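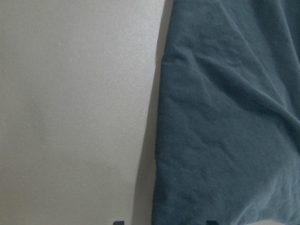

Blaues Fleece, linke Kante, neben der hellen Fläche. Noch nicht glattgezogen.

**24. Mai 2018, Werkstatt, Textiltisch**

Weiter mit den Decken für Prutine. Heute nur Kanten und Legeverhalten, genäht wird erst, wenn die Maße feststehen.

Der blaue Stoff ist das Muster von Broluva, das seit März im Regal liegt. Farbe im Tageslicht eher Schiefer als Petrol, im Lieferschein steht »Taubenblau«. Wir schreiben in der Tabelle ab jetzt »blau B«, damit es nicht mit dem dunkleren Rest vom Vorjahr durcheinandergeht. Flor leicht aufgeraut. Beim Reiben mit dem Daumen bleiben ein paar Fusseln hängen, weniger als beim grauen Stoff von Stimow.

**Kante**

Am Rand trägt der Stoff auf. Die Kante wirkt umgeschlagen und rund, dicker als die Fläche daneben. Für die Decke selbst ist das in Ordnung, beim Falten stört es: Liegen die Kanten genau übereinander, wird der Stapel auf dieser Seite höher und kippt im Fach nach vorn. Versuch mit versetzten Kanten, jede Lage 3 cm zurück. Stapel steht dann ruhiger, sieht von vorn aber unordentlich aus. Zweiter Versuch: jede zweite Decke um 180 Grad drehen. Gefällt mir besser und geht schneller von der Hand.

Auf dem Foto läuft die Kante leicht schräg nach links unten. Ob das vom Zuschnitt kommt oder nur vom Hinlegen, muss am glatten Stoff gemessen werden. Bitte nicht nach dem Foto beurteilen.

**Falten im Stoff**

Nach dem Auspacken hatte das Muster einen langen Diagonalwurf im oberen Bereich, darunter flachere Wellen und kleine Beulen. Mit der Hand ausstreichen bringt für den Moment etwas, der große Wurf kommt nach kurzer Zeit schwächer wieder. Ausschütteln und neu auflegen ist besser. Reihenfolge, die bei mir funktioniert hat:

1. An zwei Ecken fassen und kräftig ausschütteln.
2. Kurze Seite zuerst ablegen, den Rest langsam nachlassen.
3. Von der Mitte zu den Rändern streichen, mit der flachen Hand. Mit den Fingerspitzen zieht man neue Wellen hinein.
4. 13 Minuten liegen lassen, dann erst messen.

Die Wartezeit ist von der Wattanapong-Serie übernommen. Dort war der Stoff schwerer, hier reicht vielleicht weniger. Nicht geprüft.

Bügeln lassen wir bleiben. Beim grauen Stoff ist der Flor unter dem Eisen platt geworden und hat seitdem eine glänzende Stelle. Das Stück liegt noch in der Restekiste, falls es jemand sehen will.

**Messen**

Die erste Messung habe ich gestrichen. Ich hatte das Maßband über die Wellen gelegt, das ergab 4 cm mehr als beim zweiten Durchgang. Künftig das Stahllineal nehmen und die Anlegeleiste benutzen. Das Lineal hängt wieder am Haken neben der Schneidematte, bitte auch dorthin zurück und nicht in die Schublade zu den Scheren.

Für die Breite an drei Stellen messen, oben, Mitte, unten, alle Werte eintragen. Keinen Mittelwert bilden, sonst merkt man einen schiefen Zuschnitt nicht.

**Farbvergleich**

Neben einem hellen, matten Untergrund kommt das Blau gut heraus, Unterschiede in der Rautiefe sind auch besser zu erkennen. In den Tälern der Falten wird die Farbe deutlich dunkler, auf den Graten heller. Farbproben also immer glatt vergleichen. Letzte Woche habe ich zwei Stücke als verschiedene Chargen aussortiert, die vom selben Ballen waren. Sind inzwischen zurückgelegt.

**Offen**

- Kante am glatten Stoff nachmessen, Schräglage ja/nein
- Fusseltest nach der ersten Wäsche, 30 Grad, ohne Weichspüler
- Bei Broluva nachfragen, ob der Umschlag auch schmaler lieferbar ist
- Musterkarte »blau B« anlegen, altes Etikett abziehen
- Garn: das vorhandene Hellgrau fällt auf dem Blau zu stark auf, dunkleres bestellen

Das Muster bleibt über Nacht auf dem Tisch. Bitte nichts darauf abstellen, ich messe morgen früh als Erstes.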